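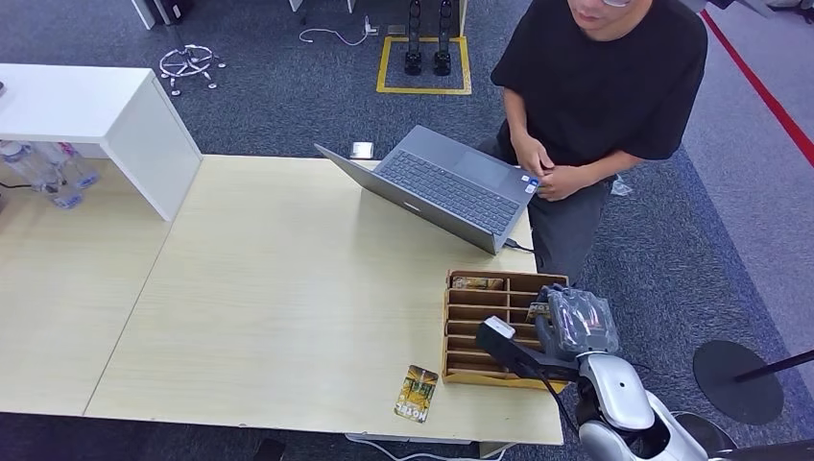

Projects > Trirkico > Gallery > Selletow demo, card sorting fault

Trirkico card sorting at Selletow

The card job was meant to run through both days of the demo with no one touching the arm. It stopped four times on the first afternoon, each time with the same joint torque alarm and each time over the slotted tray. Halvard Åberg was on the laptop and Lovisa Wallin had the stop button. No one was hurt and the arm stayed inside its limits.

The task is a simple one. The arm picks a trading card off the table, carries it across and lowers it into a slot. On the bench at Dahlgren it had done 400 cards in a row. The gripper had no cover on it for those runs, and we should have repeated them with one.

The first two stops were put down to bad card positions, so we re-taught the tray and carried on at the same speed. That was the wrong call. On the third stop a card came out bent and the gripper pushed down on the tray until the alarm tripped. The force limit had been left at 50 newtons from an earlier job, far more than a card needs.

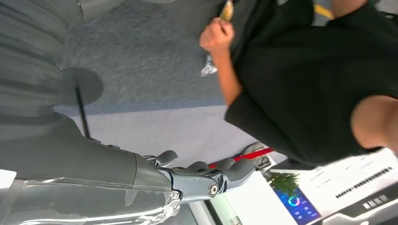
Lovisa asked for the cover to be checked after the fourth stop. A fold in the plastic had worked its way down between the fingers and was catching on the edge of the slot. The controller read the drag as a card that hadn't seated and pressed harder. Once the fold was cleared, the same program ran without an alarm, but we kept the job paused until the limit had been changed and someone other than the operator had looked at it.

Changes made before the second day:

Force limit lowered to 4 newtons for anything going into the tray.
Speed over the tray held to 100 millimetres per second.
After any alarm, hands stay off the table until the arm is parked and the person on the stop button says so.
A second alarm of the same kind ends the run. No re-teaching until the gripper has been checked.

The second day went through with one stop, which was ours. A card had been left leaning in its slot and the arm halted on contact, well under the old limit. The card wasn't marked.

We still want a fitted cover for the fingers. Akum has quoted for a moulded one and we expect to try it in September. The alarm log and the old and new settings are in the project folder under the demo name.

Filed under: Robot handling, Faults and stops, Galleries

Contact the Trirkico team | © Trirkico | Back to top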